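Chapter 6
Folding and Storing Clothes

Kittipong Thammasiri worked for three years in the laundry room of the Praltulley, a small hotel with 46 beds. Guests sent down shirts, dresses and trousers, and everything had to go back upstairs folded and ready to wear. In his first month he folded each piece the way he had learned at home. Then the head of the laundry asked him to start over, using one method for each type of garment. Stacks of clothes stood straighter after that, and fewer pieces had to be pressed a second time.

This chapter deals with the methods used in laundries of that size. Most of them work just as well at home. You will need a clean, flat surface that is larger than the garment, and enough light to see creases and marks.

Trousers come first, as they are harder to fold well than towels or sheets. A pair with a flat waistband can be folded in half along the center seam, with one leg on top of the other. Elastic waists need more care. The elastic pulls the cloth together, so the top of the garment is narrower and thicker than the part just under it. If you fold without smoothing, the extra cloth forms creases that run across the body of the trousers. 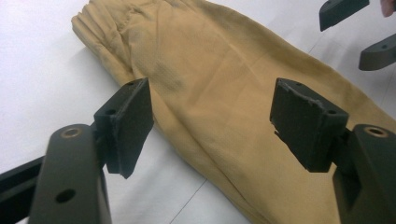
Figure 6.1 Folded khaki trousers with an elastic waistband. Note the gathers at the waist and the soft diagonal creases in the cloth.

To smooth the cloth, hold the waistband still with one hand and draw the other hand down toward the hems. Do not stretch the elastic while you do this. It will spring back and take the cloth with it. Small ripples can stay, but a raised fold should be opened and laid flat again before the garment goes on a stack.

Check for marks at the same time. A shadow in a crease can look like a stain, so flatten the spot before you decide - and if the mark is still there, set the garment aside for washing.

Key terms in this chapter: waistband, gather, hem, center seam, stack fold.

6.1 Preparing the Work Surface

Wipe the table and let it dry fully before you lay out any clothes.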